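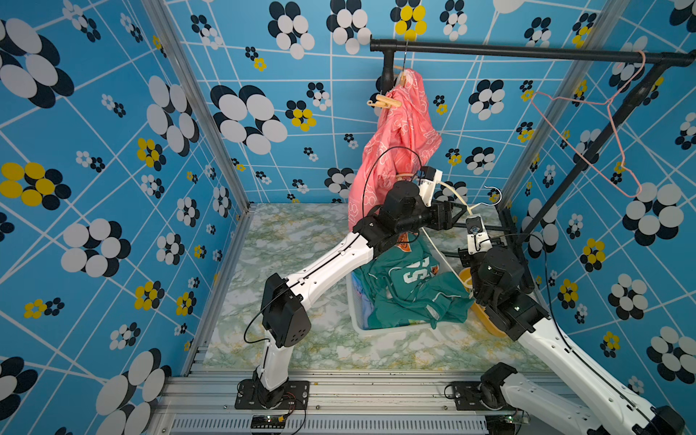 Fig. 3. Rail, hangers and basket in use. One garment hung, the rest still waiting.

Section 3: Loading the Altomix rail

Read this section before you hang anything. The leaflet that ships with the Zoltidus closet set says the rail "organizes your laundry for you." It does no such thing. It is a bar, and it holds what you put on it, as well as you put it there.

3.1 Before you start

1. Push down on each end of the horizontal bar. If either end shifts, go back to Section 2 and tighten the joints.
2. Put the basket on the floor in front of the rail, where you can reach into it without leaning on the bar.
3. Get your hangers out. Wire ones are fine for shirts. For anything heavy, use wood.

NOTE: The leaflet claims room for 27 garments. We suppose that is possible if they are all thin and you never want to take one off again. Leave a hand's width between hangers.

3.2 Hanging a garment

1. Take one item from the basket and shake it out.
2. Close any top button or zipper.
3. Slide the hanger in from the bottom hem, not through the collar. Pulling a hanger through the neck stretches it, whatever the packaging says about "gentle fabrics."
4. Set the shoulder seams on the ends of the hanger. If it has clips (the wooden one in Fig. 3 has one), use them only on waistbands or straps. Clips leave marks on knits.
5. Hook the hanger over the bar and let go slowly.
6. Check that the hem hangs clear of the floor.

CAUTION: Do not hang jerseys while they are soaking wet. The weight pulls them long. Lay them flat first, then hang them once they are only damp.

3.3 Empty hangers

Keep spare hangers on the rail, like the pink one on the right in Fig. 3. The white one on the floor is where spares usually end up, and a wire hook will scratch a soft floor if you step on it. Pick it up before you go on.

3.4 Sorting what stays in the basket

1. Pull out small pieces first. They work their way down the sides and get missed.
2. Fold jerseys with large lettering so the print does not touch itself – heat and pressure can make it stick.
3. Move bowls and other loose items away from the basket before you lift it.

NOTE: The Flondix scent disks sold with this set are optional. We tried them and could not smell a difference. A clean basket works just as well.

This site uses cookies to improve your experience. Accept all | Manage settings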